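鉄道車両の座席予約ランプと車内情報系の更新について(Wevum線の件)

2025年5月9日

前回の記事で後回しにしていた、Wevum線の47編成に対する車内情報系の更新を整理しておく。対象は4両編成の交直流電車で、運行会社はFluvura鉄道。改造の元請けはMadigan車両工業、表示器と制御ソフトはOlley製である。自分は1月から利用者側として乗って記録を取っているだけなので、設計資料は公開分しか見ていない。そのつもりで読んでほしい。

更新前の構成

旧系統は、編成両端の制御車に中央装置を1台ずつ置き、各車の端末装置をRS-485のバスで数珠つなぎにしたものだった。どちらか一方の中央装置が主系になり、他方は待機する。車間の引き通しは電気連結器の接点を経由する。接点の接触抵抗が上がると、まず遠い側の端末が応答しなくなり、次に表示が古い駅名のまま止まる。乗っていて「次は」の表示が二駅前から変わらない編成に当たったことのある人は多いはずで、原因の大半はこれだと公開資料の故障一覧に書いてある。

もう一つの弱点は距離積算である。旧系統は車軸の速度発電機からのパルスを数えて現在位置を推定し、駅で扉が開いた時点で補正する。通過運転が続くと補正の機会がなく、車輪径の設定値と実際の径の差がそのまま誤差になる。車輪は削正のたびに径が減るが、設定の変更は検修側の手入力だった。入力漏れがあると、急行の長い通過区間の終わりで案内放送が早すぎたり遅すぎたりする。

更新後の構成

新系統では車間をイーサネットの二重リングに替えている。片側が切れても残りの経路で通信が続く。切り替えに要する時間は公開資料に記載がない。表示器は各車の扉上に置かれ、端末装置を介さず直接リングのスイッチにつながる。中央装置は両端に残るが、役割は運行データの配布と故障記録に絞られた。各表示器が路線データの写しを持っているため、中央装置が落ちても直前に配られた停車駅の並びは表示し続けられる。

位置の補正は衛星測位と速度パルスの併用になった。トンネル内では測位が切れるのでパルスだけに戻る。出口で両者の差を見て、車輪径の設定値に自動で補正をかけるという。理屈は分かるが、空転や滑走で入った誤差まで車輪径の差として学習してしまう可能性がある。しきい値の設け方は書かれていない。雨の日の記録を増やして、挙動から推測するしかない。

座席予約ランプ

指定席車の荷棚下に付いた小型ランプは、予約データを地上から受け取って点灯色を変える。予約済みが赤、途中駅から予約ありが黄、空席が緑。他社でも例のある方式で、目新しさはない。問題は更新の間隔にある。運用開始当初は駅停車中にしか地上と通信しておらず、発車直前に端末で買われた席は次の停車駅まで緑のままだった。現在は走行中も通信するが、山間部で回線が途切れるため、同じ現象は区間を限って残っている。

自分が指定席車に乗って記録した限りでは、緑の席に座った客が後から来た予約客に席を譲る場面が、改修前に7回、改修後に4回あった。乗車回数をそろえていないので、この差から改善の度合いは言えない。ただ、改修後の4回はすべて山間部の手前の駅を出た後に起きている。回線の途切れる区間と場所が合う。
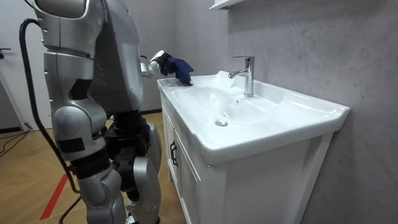 ランプの色が信用できないなら最初から消しておいたほうがましだ、とElsa Boströmはコメント欄に書いている。赤と黄だけを点灯させ、緑は使わない。客は消灯した席を「不明」と受け取り、座る前に切符か車掌で確かめるようになる、という主張である。誤った緑は苦情になるが、消灯は苦情になりにくいとも書いてあった。

一理ある。ただ、消灯には故障と区別がつかないという欠点がある。旧系統の表示器で保守側が一番困っていたのは、消えている理由が現場で判別できないことだった。最終通信から一定時間を過ぎたら緑を点滅に変える、という折衷のほうが実装も軽い。表示器側に時計があれば済む話で、Olleyの公開仕様には時計を内蔵しているとある。点滅の意味を客にどう伝えるかという問題は残る。

同じ記事へのEdvin Ekströmの指摘も書き留めておく。彼によれば、黄の意味が日本語の車内掲示と英語の掲示で食い違っている。日本語は「途中駅から予約あり」、英語は直訳すると「間もなく予約」と読める。翌週に乗ったときに確認したら、確かにそうなっていた。表示制御がどれだけ正しくても、凡例がこれでは仕方がない。

消費電力と補助電源

表示器の交換で気になっていたのが補助電源の余裕である。旧表示器はLEDの点マトリクス、新表示器は液晶で、バックライトの分だけ常時の負荷が上がる。1両あたり16面を載せると聞いて、静止形インバータの容量を上げるのかと思っていたが、そのままだった。同時に客室灯をLED化しており、そちらで減った分を回した形になる。冷房の最大負荷時でも定格内に収まるというのが会社側の説明で、計算書は出ていない。

架線停電時の扱いも変わった。蓄電池給電に切り替わると、表示器は各車で半数を残して消える。残すのは各扉の片側で、非常時の案内文を固定表示する。旧系統では全面が即時に消えていたので、これは素直に改善と言ってよい。座席予約ランプは全消灯になる。

検修側の変更

故障記録の吸い上げは、これまで車庫でノート型の端末を中央装置に挿して行っていた。新系統では入庫時に無線で自動転送される。記録の書式も変わり、時刻、車両番号、装置番号、故障コードに加えて、位置と速度が残る。特定の分岐器を通過した直後にだけ出る瞬断のような症状は、旧書式では突き止めようがなかった。電気連結器の接点に起因する故障なら、位置と速度を並べるだけで相当に絞れる。

一方で、予備品の互換性は切れた。新旧の表示器は取付穴の位置こそ同じだが、コネクタが違う。改造が全編成に行き渡るまで、車庫は両方の予備を抱えることになる。旧品は改造で外したものを整備して回すとのことで、しばらくは足りるだろう。コンデンサの経年を考えると、外した品をどこまで当てにできるかは分からない。

まだ確認できていない点

併結運転時のリングの組み直しに何秒かかるか。併結の直後に表示がいったん会社のロゴに戻り、その後で行先が出るのは見た。前後の編成で戻る時刻がずれており、後ろの編成のほうが遅かった。主系の選び直しを待っているのだと思うが、手元の記録が少なすぎる。

分割時の行先表示も同様で、前4両と後4両で行先が分かれる列車の場合、分割駅の手前から表示を分けているのか、連結器を開放した後に分けているのかが不明である。ホームで見た限りでは手前から分かれていた。車内の表示はそのとき確かめていない。次に夕方の分割列車に乗るときは後ろの編成に席を取り、駅ごとに表示の切り替わる時刻を控えることにする。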